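Folding and pressing cotton on a covered table

Filed under: Laundry, Linen, Small repairs
Notes by Ghada Daher

A padded and covered table gives a larger working area than an ironing board and does not wobble. It suits anyone who folds for a household of four or more, or who presses sheets as well as clothes. The notes below cover the table covering, the folding of T-shirts, and the making up of a bed with a fitted or flat bottom sheet.

Covering the table

Use a plain cotton sheet in a pale colour. Dark dyes can transfer to white clothing under a warm iron, and a patterned sheet makes it harder to see lint, pins and loose threads. A flat single sheet covers most dining tables with enough overhang to tuck or clip.

If the surface is for folding only, the sheet may go straight on to the table. For pressing, put a layer of padding under it: an old wool blanket folded double, or two layers of heavy cotton wadding. Avoid polyester fleece, which softens under heat and marks the sheet. Check the table finish too. Wax and shellac go cloudy with steam, and no amount of blanket is a full protection. I keep a board between the blanket and the table for that purpose. It is cut from offcuts, 860 mm long, and two of them end to end do the whole top.

Creases in the covering matter less than people suppose when folding. When pressing, they print through on to thin cotton, so pull the sheet tight from opposite corners and clip it on the underside. Four strong clips are enough. The Pelter clips I use have a flat jaw and leave no mark on the hem.

Folding a T-shirt

1. Shake the shirt once by the shoulders, then lay it face down with the neck away from you.
2. Smooth from the centre to the side seams. Do not pull the hem. Jersey stretches across its width and will not lie square afterwards.
3. Fold one side in to a line halfway along the shoulder. Turn the sleeve back on itself so that it lies within the folded strip.
4. Repeat with the other side. The two edges should be parallel.
5. Bring the hem up to a point just short of the neck, then fold in half again, or in thirds for a shallow drawer.

Keep the whole shirt on the table while working. A sleeve or side that hangs over the edge drags the rest of the cloth with it and skews the fold. Pick up a hem by its stitched edge, where the double row of stitching holds the knit steady, and lower it into place without dragging.

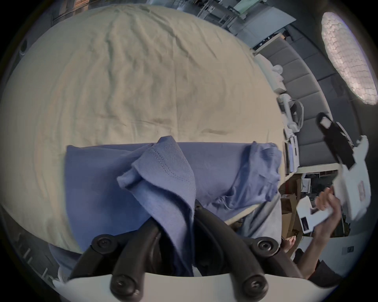
Does a T-shirt need ironing before it is folded?

Most cotton jersey can be folded without it, provided the shirt is taken out of the machine promptly, shaken and hung straight to dry. Iron only where the hem has curled or the shirt is to be worn under a jacket. Turn it inside out first if there is a print.

Pressing on the flat

Set the iron for the most delicate fibre on the label. A shirt marked as a cotton and elastane blend takes the lower setting. Lift and lower the iron along the hem; pushing it sets a ripple in the edge that will survive the next wash.

For stubborn creases use a damp cloth over the garment and hold the iron still for a count of five. A clean tea towel will do. Allow the area to cool before moving it. Cotton takes its shape while cooling, and a hem lifted warm goes back to where it was.

Starch is seldom needed on household cotton. If it is wanted for pillowcases, dissolve 15 g of plain cornflour in a little cold water, make it up to 500 ml with boiling water and stir until clear. Let it cool, strain it into a spray bottle and use it the same day. It does not keep. The ready-made Eltitton spray gives a similar finish but builds up on the soleplate, which then has to be cleaned with a damp cloth and bicarbonate of soda.

Sorting before storage

Sort by drawer, not by garment. Everything for one drawer goes in one pile, and the pile is carried once. Fold towels last, as they shed lint over everything else on the table. Keep a shallow tray within reach for small items: loose buttons, collar stiffeners, the odd safety pin. Empty it at the end of the session, otherwise it fills up and gets moved from surface to surface for a month.

Socks should be laid flat in pairs and folded once. Rolling one cuff over the other stretches the elastic.

Making up the bed

A bottom sheet lies smoothly only if it fits the mattress. Measure the depth of the mattress at the side, including any topper, and compare it with the depth printed on the sheet packet. A fitted sheet that is too shallow rides up at the corners within a few nights. One that is too deep collects slack in the middle.

Fit the head end first, both corners, then walk the sheet down to the foot. With a flat sheet, centre the fold line on the mattress, tuck the head, pull from the foot and do the corners last. Pale sheets show every wrinkle in side light, so do the final smoothing with the flat of the forearm, working from the middle outwards. Take everything off the bed before starting. Trays, chargers and cushions all end up under the sheet or on the floor otherwise.
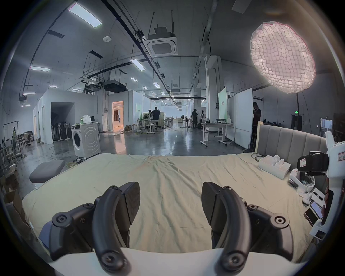 Upholstered headboards with vertical channels collect dust in the seams. Use the narrow crevice nozzle, on low suction, from top to bottom. Do this before changing the sheet. Wipe any wooden trim with a barely damp cloth and dry it at once. Spot cleaning should be tested on the back panel first; grey upholstery in particular can dry with a visible ring. If a ring does form, dampen the whole channel evenly from seam to seam and let it dry with the window open.

Leave a gap of two fingers between the mattress and the headboard so that the sheet can be tucked without scraping knuckles. If the mattress creeps forward, a strip of rubber mesh on the base will hold it. Hämäläinen sell it by the metre and it can be cut with kitchen scissors.

Washing intervals

Bottom sheets: weekly. I change ours on Sunday.
Pillowcases: weekly, or twice weekly in August.
Table covering: every third pressing session, or at once if scorched or marked.
Blanket padding: air outdoors twice a year, wash only if stained.

Wash the table covering without fabric softener. Softener leaves a film that reduces absorbency, and steam then sits on the surface and wets the garment. The Clandness soap flakes rinse out cleanly at 40 degrees. Dry the sheet flat or over two lines, and put it back on the table while it is still very slightly damp, which takes out most of the fold marks as it dries.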